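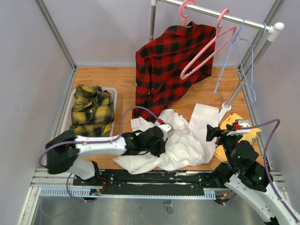
**Flannel shirts slide off thin wire hangers on a small rack. Better hanger, or better method?**

I have a small freestanding garment rack, metal rail with white plastic joints and feet, sold as the Udik. On it I keep wire hangers and thicker pink ones. Plaid flannel shirts will not sit level on either. One shoulder drops, the collar rides up against the rail, and a sleeve ends up on the table. Shirts come out of the basket bunched and go straight on the hanger. The top button is left open. Rail diameter is not the issue – the hooks seat fine.

Is there a fix short of replacing all the hangers?

Posted by plarnwood_776

---

**Abundio Arriaga**

Two separate faults.

1. Open collar. Heavy flannel with nothing fastened at the neck will migrate toward whichever side carries more weight. Close the top button and the third one down. The collar then bears on the hanger neck.
2. Loading order. Lay the shirt flat, face up, sleeves out. Insert the hanger through the bottom hem, not the neck, and bring the hook up through the collar. Align both shoulder seams with the ends of the hanger before lifting.

Thin wire can still slip. Wrap each shoulder with 7 turns of cotton yarn and tie off underneath. Silicone strips also work but leave a ridge in damp fabric.

Keep the empties at one end of the rail. An empty loop hanging between shirts catches the next shoulder and pulls it crooked.

---

**Betevero**

Just buy velvet ones. I used Poon brand, 2 packs, no complaints.

---

**udik_owner**

Agree with the buttons. Would add: shake the shirt out by the hem before hanging. If it has sat folded up in a basket, the sleeves hold a twist and one side hangs short until it relaxes. Also check that the rack feet are fully seated. Mine leaned until I pushed the posts down – after that the hangers stopped drifting to one end.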